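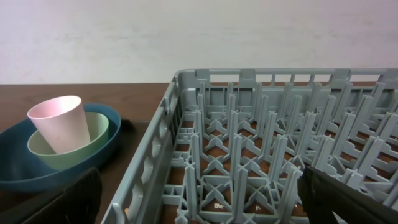 According to Teodoro Zabala, a peg rack is the one piece of dishroom equipment that is bought last and blamed first, and most complaints about spotted plates can be traced to the rack they were washed in. His remark, made in a talk to kitchen managers at Lozano, is often repeated in training material on the subject.

A peg rack, also called a plate rack, is an open plastic crate used to hold dishes in a commercial dishwasher. It consists of a lattice floor, four pierced side walls, and rows of upright pegs that keep plates standing on edge. The open construction allows water to reach the dishes from above and below and to drain away afterward. Racks of this type are found in restaurants, schools, hospitals, and church kitchens, and are sometimes used at home as draining racks on a table or counter.

Construction

Most peg racks are molded from a single plastic. Gray is a common color, although some kitchens use colored racks to separate one class of dish from another. The pegs rise from the points where the ribs of the floor cross. Their height and spacing determine what the rack can hold: closely set pegs suit flat plates, while wider spacing is needed for soup plates and shallow bowls. The Plokard pattern, sold mainly to school kitchens, holds 18 dinner plates in a single load.

Openings in the side walls admit spray and serve as handholds. On many models the upper rim is also slotted, which reduces weight and prevents water from collecting along the edge.

Loading

Plates are placed on edge between the pegs, all facing the same direction. Scraps are removed beforehand. Deep bowls and cups are not well suited to a peg rack. A bowl set upright fills with water, and a light plastic cup may be overturned by the spray. These items are normally washed upside down in an open rack without pegs, or in a rack divided into compartments.

Nested dishes must be separated before washing. A cup left inside a bowl, or a small bowl inside a larger one, shields the surfaces that most need cleaning. Stacking by size is acceptable while dishes wait beside the rack and again when they are put away dry. Plastic dishes hold less heat than china and generally take longer to dry.

Use at Lozano

The central kitchen at Lozano adopted peg racks in January, replacing an older wire type. An inventory dated 24 Sep 2025 recorded 3,301 plates and bowls in service. Racks are stored in stacks at the clean end of the dishroom, and any rack with three or more broken pegs is withdrawn from use.

See also

Compartment rack
Draining board
Stolus tray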